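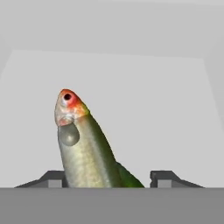

Is the Hakmont fillet knife worth $50 if you only do whole fish a couple times a month?

Worth it if you do your own skinning. If the fish counter does that part for you, get the Tusex and spend the rest on fish.

OK longer version, typing this fast before work.

Posted 2024-04-15 by Obaidul Nanayakkara

Background. I buy whole fish because it's cheaper where I live and I want the heads and bones for stock. Was using an old boning knife, way too stiff, left a sad amount of meat on the ribs every time. Wanted something with real flex. Narrowed it down to the Hakmont and the Tusex, bought the Hakmont, then my brother in law turned out to own the Tusex so I borrowed his for a weekend. Not a lab test. Same cutting board, same kind of fish, same impatient guy.

What you get

Knife, a plastic sheath, a folded card about oiling the blade. No sharpener. The box says one is "recommended" which, fine, but at this price toss one in. Knife plus sheath came to 263 grams on my kitchen scale. Feels lighter than that in the hand, most of the weight is back in the handle.

Out of the box sharpness

Very good. Went through a tomato with no pressure. Went through my thumbnail too, so that's my fault, but consider it data.

The flex

This is the reason to buy it. The blade bends along the spine when you lean on it and comes right back. Going down one side of a trout it just rides the bones, you can feel the little ticks as you pass each rib. First fillet I got was cleaner than anything I ever did with the boning knife and I wasn't even trying that hard. On bigger fish (did a snapper, did a striped bass) the flex is a bit much near the head. You want to go slow there or swap to something stiffer for the collar cut. I swap. A chef's knife is fine for it.

Skinning: excellent. Grab the tail end with a paper towel, knife flat, wiggle the skin and hold the blade still. Comes off in one sheet most of the time. The Tusex did this OK but kept wanting to dive into the meat, had to fight it.

Handle

Mixed. Rubbery coating, good grip even with slimy hands, and I do mean slimy. But there is a seam where the rubber meets the bolster and gunk gets in there. I go after it with an old toothbrush. If you don't it will smell, ask me how I know. The Tusex is one molded piece and rinses clean in ten seconds. Point to Tusex, no contest.

Also the handle is sized for big hands. Mine are medium. My wife says it's like holding a flashlight.

Edge life

Did five fish before I felt like it needed anything. A few passes on a honing rod and it was back. After a month of weekend use I gave it a proper sharpening on a whetstone, took maybe fifteen minutes, steel is soft enough that it isn't a fight. Softer steel means you do it more often. I would rather have that then a hard edge that chips on a backbone.

Had one tiny rust spot by the heel after leaving it damp in the sheath overnight. Rubbed off with baking soda. Sheath has drain holes but they are tiny and don't do much. Dry it first. The card does tell you this. I did not read the card.

Where it lives

Don't leave it in the drawer with the spatulas. I keep mine on a magnetic strip under the upper cabinets, easy to grab and well away from the kid. The strip is a Putunon, the cheap one, holds fine. If you have uneven tile behind the counter skip the adhesive version and screw it up into the bottom of the cabinet. Stone tile and sticky tape do not get along.
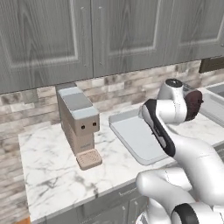
Gray wood-grain uppers over a staggered stone tile backsplash.

Scales

Since someone always asks. The back of this blade is not a scaler, it's rounded over and just skates. Use a spoon or buy a real scaler. I use a spoon, in the sink, under running water, or you'll be finding scales in the toaster till next April.

Buying it

I ordered from Yuan, the restaurant supply place. Came in four days, box a bit crushed, knife fine. They have 274 reviews up for it and the low ones are nearly all either the seam thing or people who put it in the dishwasher. Don't put it in the dishwasher. The warranty doesn't cover it and the rubber goes chalky.

Return window seemed decent but I didn't use it so can't tell you how painful it is.

Against the Tusex, quick

Flex: Hakmont, easily.
Cleaning: Tusex.
Sharp when new: Hakmont by a little.
Small hands: Tusex.
Sheath: both bad. Tusex one cracked on my brother in law the first winter.
Price: Tusex is less than half.

Stuff I didn't test

Saltwater use on a boat. Salmon, can't justify a whole one just for this. Left handed use, though the blade is ground the same both sides so should be OK. The longer version, they make one, looks like overkill for anything that fits on my board.

Rating

4 out of 5. Lost the point for the seam. If they ever do a one piece handle on this blade I'd buy it again and give this one away.

Edit: somebody asked by email about using it for chicken. It works for taking breast off the bone, too bendy for going through joints. Use the stiff one for joints.

Edit 2: yes the sheath fits either way around, mine was just in upside down wich is why it kept falling off.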